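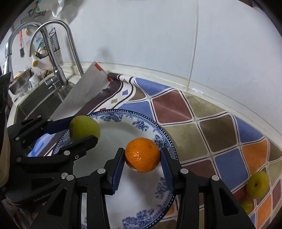 Questions I get about my toy robot reviews

I've been reviewing transforming robot toys for a good while now, and the same questions keep landing in my inbox, so I finally sat down and typed up some answers. If yours is missing, leave a comment on any review and I'll get to it (I'm slow in November, when all the holiday releases show up at once).

Where do you get the toys?

I buy nearly all of them with my own money. Prenholm has sent me 2 review samples over the years, and I said so at the top of both reviews. One of those got a pretty grumpy write-up from me, so make of that what you will!

What do your scores mean?

I score out of 7. I used to go out of ten and found I was handing eights to everything, which made the whole thing useless. A four is a decent toy with a problem or two. A six is something I'd buy again if my dog ate it. I've given very few sevens, and I still argue with myself over one of them.

Can you review the Floren Siege Hauler?

Already did, it's in the archive under Floren. Short version: great truck, so-so robot. The arms are tucked under the trailer in a really clever way, but the waist won't turn at all and the feet are too small for all that weight up top. I stand mine in truck mode and I'm happy with it.

My figure's hips are floppy. Can I fix them?

Usually, yes. On a ball joint I brush a thin coat of clear floor polish onto the ball, leave it apart overnight, and pop it back in the next day. If it's still loose, do another coat. Please don't use super glue unless you've done it before, I locked a knee solid that way and it was a figure I'd waited months for.

And if it's a pinned joint?

Check for a screw first! Plenty of loose hips just want a quarter turn with a small Phillips driver. Go gently, the plastic posts strip easily.

What about joints that are too tight?

Work them slowly and don't force anything. A bit of silicone grease on the end of a toothpick does wonders. Keep regular household oil away from clear plastic, it can make it crack.

Are the Pangaribuan upgrade kits worth it?

Depends how much you love the figure. The hand sets are lovely, with fingers that open and close, and they make a big toy look a lot more expensive than it was. The filler panels for the backs of the legs I could take or leave. They look good in robot mode, but on my copy I had to pull them off every time I wanted the vehicle, and I lost one behind the radiator in the first week.

Do you keep the boxes?

I keep the inserts and instructions and flatten the boxes if they have nice art. Everything else goes in the recycling. I know, I know. I live in an apartment and I'd rather have the shelf space.

Which one would you get for a kid?

Anything from the Sostine one-step range. They change with a single pull, there are no tiny missiles to lose under the couch, and they survive stairs. My nephew has been throwing his for years. Do check the age on the package, some of the bigger ones in the same line come with small parts.

How do I stop white plastic from turning yellow?

Keep it out of the sun, mostly. My shelves are on the wall opposite the window and I still pull the curtain on bright afternoons. Some plastics yellow even in a drawer, and I haven't found a cure for those that I'd trust on a figure I liked.

What does the 1522 in your username mean?

It was the item number on the first robot I ever bought with my own allowance. I still have the torn-off corner of the card, and the robot too, minus one fist.

Will you sell me something from your collection?

Probably not, sorry! When I do thin things out, I put a list on the Trades page and it's first come, first served. I ship within the US only.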